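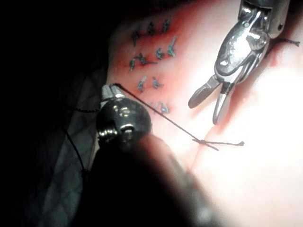
November, 8 a.m. Workshop notebook, the Plovero serial

Third go at chapter four. Trilok Pant read the last draft on the train and has put "who is Bratu?" in the margin seven times. Bratu is the lighthouse keeper. He has been in it since page two. I take the point.

Paula and I swapped scenes again. She gets the dinner, I get the drowning. Her dinner came back at 785 words with more menace in the soup than I have managed in the whole of the North Sea. Mine came to 735, of which 300 were weather. Cut the weather. Kept one gull.

Names. Prosico was meant to be the family firm and Prellness the village, but I've swapped them at least twice without noticing, so in chapter three a man goes home for Christmas to a fish cannery. Paula Pîrvu wants to leave it in. Search and replace tonight, then read it through by eye, as last time I ended up with "Prosicoed".

Point of view: still hopping. Page 8 starts in the widow's head and ends in the dog's. The dog's bit is better. Try the whole funeral from the widow, close third, past tense, and see if it dies.

Open question, how does the letter get out of the house? Paula says the maid. Trilok says the maid left in chapter one, with her trunk, in a scene he liked. I said a different maid. This was not well received.

To do before we meet again: me, funeral and names. Paula, the letter. Trilok, a list of everyone still alive at the end of chapter four, with ages if he can find any.

Tea kitty is empty.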